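# Asari Drone Box, second edition

The small wooden one with the knobs, for singers who'd like company on a long held note.

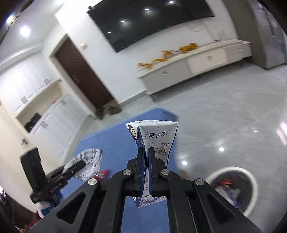 We made the first Asari in a run of 46 and expected to be giving them away at Christmas until we died. They went in a month, mostly to people who sing in kitchens. The second edition is the same instrument with the complaints taken out, plus one new complaint of our own making (see Known grumbles).

It plays a low, steady, slightly breathy note, and you sing over the top of it. It doesn't do beats. It won't harmonise with you, correct you or tell you how well you did. If you want a machine with opinions, the market is well supplied.

## What's on the front

Four knobs and a switch. The big knob picks the root note, from the C below the bass stave up to the B above it. The next one adds a fifth, a fourth or nothing. The third is marked Air and brings in a bellows sound, which past three o'clock resembles an elderly dog on the stairs. Some people like that. Harsh Sengar has recorded a whole EP with it fully up, and we've stopped trying to reason with him.

The fourth knob is volume. On the first edition it was next to the root note and exactly the same size, and we heard about it from several people mid-concert. It's now on the far right and has a red cap.

## The sound

Every note comes from a harmonium that belongs to Pushpa Tiwari, recorded over a weekend at Jurnthorpe with the fridge switched off. Each note runs for 334 seconds before it loops, and the join is buried deep enough that Deepak Prajapati, who made it, can't find it any more. He has offered a curry to anyone who can.

Tuning is equal temperament out of the box. Hold the switch down while turning it on and you get pure fifths instead. A fine-tune screw on the back moves everything up or down by half a semitone, for playing along with pianos in village halls.

## Details

- Runs on four AA batteries or the supplied mains lead
- 10 hours on a decent set of batteries, less with Air up
- Headphone socket and one full-size jack output
- Built-in speaker, loud enough for a room, hopeless in a pub
- Oiled beech case with rubber feet
- Root note, fifth and fourth; equal or pure tuning

## Known grumbles

The rubber feet grip so well that the box is hard to slide across a table. Lift it.

There's no Bluetooth. Kha Lý asked for it very politely and we looked into it, and the delay made her sound as though she was singing in a different county from her own drone.

The battery door still needs a coin.

## Who uses it

Shanti Sengar took hers on the whole of the Prenesine tour, where it opened the show alone on a stool for two minutes before she walked on. One reviewer praised "the restraint of the support act". We've put that on the box.

## Buying one

£200, with the mains lead and a cloth bag. Orders go out from Rajput on Tuesdays. First edition owners can have the red cap for the price of a stamp. It pushes on, and the old one comes off with a teaspoon.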